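Turnus Open Day
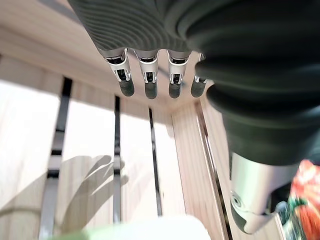

The Turnus Open Day is a public demonstration of robotic handling held each July at the Lombardi works in Orance. It is run by the engineering firm Storkico and is free to enter. Visitors see robotic hands at work on everyday picking and placing jobs and can talk with the staff who program them.

History

The first open day was arranged by Debora Morelli, then head of testing at Storkico, and drew 170 visitors. It was meant for local schools only. After requests from nearby companies it was opened to everyone, and the most recent one had 969 visitors.

Program

Demonstrations last 16 minutes and are repeated through the day. An operator explains each job before it starts, and failed attempts are left in. Talks are given in the main hall, which seats 914. Viola D'Amico has led the session on fingered hands, covering grip, fingertip wear and the care of flexible coverings. Children under eight must be with an adult.

Last updated: July 2022

Comments

marten_k: Went with my daughter. The hand session was the best part, but parking was poor.

Lucia P.: Does anyone know if the talks are recorded?

oldfitter: The early school-only day was in the small workshop, not the hall. Might be worth adding.

Related articles

Storkico
Lombardi works
Robot end effector
Orance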